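O narrador que chega tarde
Por Valter Aasen, 18 de abril de 2025 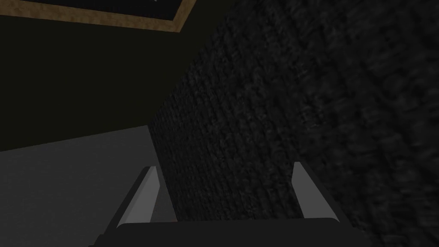 Um romance precisa de um narrador em quem se possa confiar?
Precisa de um narrador que se possa acompanhar, e a confiança vem depois, quando vem. O leitor aceita mentiras, lacunas e má-fé, desde que a voz se mantenha firme de uma página para a outra.

Penso nisto a propósito de Stustulstead, o romance de Njål Nygård que a editora Moen publicou em setembro. O livro conta a venda de uma quinta e a separação de duas irmãs, Laltard de apelido, que deixaram de se falar por causa de um muro. Quem narra é o notário. Só entra na história no capítulo 14, já com a quinta vendida, e tudo o que relata até aí ouviu-o de outros.

Parte da crítica viu nisto um defeito. Como pode o notário saber o que a irmã mais velha disse à mesa, três anos antes de a conhecer? Não pode, e Nygård não o esconde. O homem escreve «terá dito», «consta que», e a certa altura desiste das cautelas e passa a inventar os diálogos inteiros. Essa mudança parece-me o melhor do livro. O notário começa por fazer um auto e acaba a tomar partido pela irmã mais nova, sem nunca o declarar.

Tenho reservas quanto ao final. As duas últimas cartas, reproduzidas na íntegra, repetem o que já se percebera na cena da escritura, e a voz do notário desaparece quando mais falta fazia. Também há descrições a mais do vale, quase sempre à chuva.

Ainda assim, prefiro este risco ao narrador omnisciente e arrumado que domina a ficção rural dos últimos anos – aquele que conhece o pensamento de toda a gente, incluindo o do cão. Nygård deixou o seu narrador enganar-se na data do casamento e não o corrigiu. Na segunda leitura, foi nessa página que mais me demorei.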